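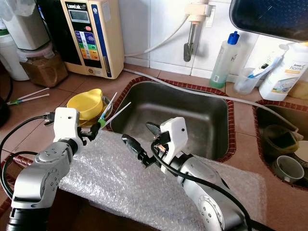 Is a cheap two-fingered gripper good enough for small household objects?

Good enough to keep testing, and a long way from good enough to sell. That is where Leire Moya has landed after 2,774 logged attempts at handing things from one robot arm to another, and she doesn't expect the next batch to change her mind.

Moya runs bench comparisons at Halvorsen, where the stock fingers from Gredotis have been set against a softer pair from Stemus. The sales sheets for both promise reliable grasping of everyday items. She has read them more than once.

"Everyday items is a phrase that lets you off the hook," she said. "A box is an everyday item. A toothbrush is too, and it's a horrible thing to pick up. It's thin, it rolls, and the handle changes width halfway along."

The handover is where she loses the most attempts. One arm holds the object and the other has to close on it before the first lets go. If the two disagree about where the brush is, it twists in the fingers, and the second arm grabs air or pushes it sideways.

So which gripper won?

"Neither, if you mean did I stop worrying," Moya said. The Stemus fingers dropped less. They also wore faster, and by 1,080 grasps the pads had gone shiny and she had to swap them. The Gredotis set looked the same as the day it came out of the box, but it squeezed too hard or too little depending on the angle.

Her colleague Vitória Pacheco, who handles the controllers, thinks the fingers get blamed for too much. The arms were first driven through a Brudirer controller, and she spent much of September chasing a delay between the command to close and the closing.

"People buy new fingers when they should be looking at the timing," Pacheco said. "I got 9 milliseconds back by changing one setting. Leire will tell you that fixed nothing."

Moya did tell me that. In her view it fixed the easy failures and left the others alone. She also wants to know how any of this holds up away from the bench – on tile, near a faucet, with cups and bottles standing close by.

"You see a video of one clean handover and you think it's done," she said. "Ask for the 200 before it."

Would she put either gripper in a customer's kitchen this year?

"I wouldn't put them in mine," she said.

Pacheco was a little kinder. She would take the Stemus pair, with spare pads in the drawer and someone standing next to the stop button. The next comparison uses the same fingers with a different wrist camera, and the two of them already disagree on where to mount it.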